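How Can a Robot Learn From Your Hands?
Snack packets crinkle, slide and flop – a super tricky pile for a robot!

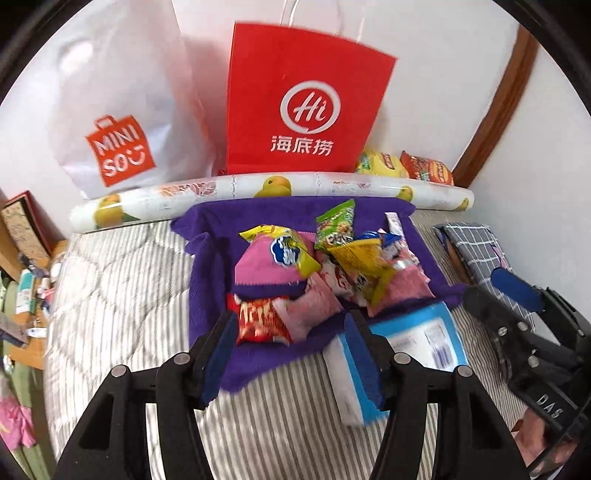 Learning by copying
At the Groltow lab, people pick things up with hand-held grippers. Each one has two jaws with blue pads. A camera records every move, and a computer studies the videos. In our July test, the robot watched 50 of them, then tried 10 new grabs by itself. It got 7 right! Next it gets to practice with towels – and those are even floppier.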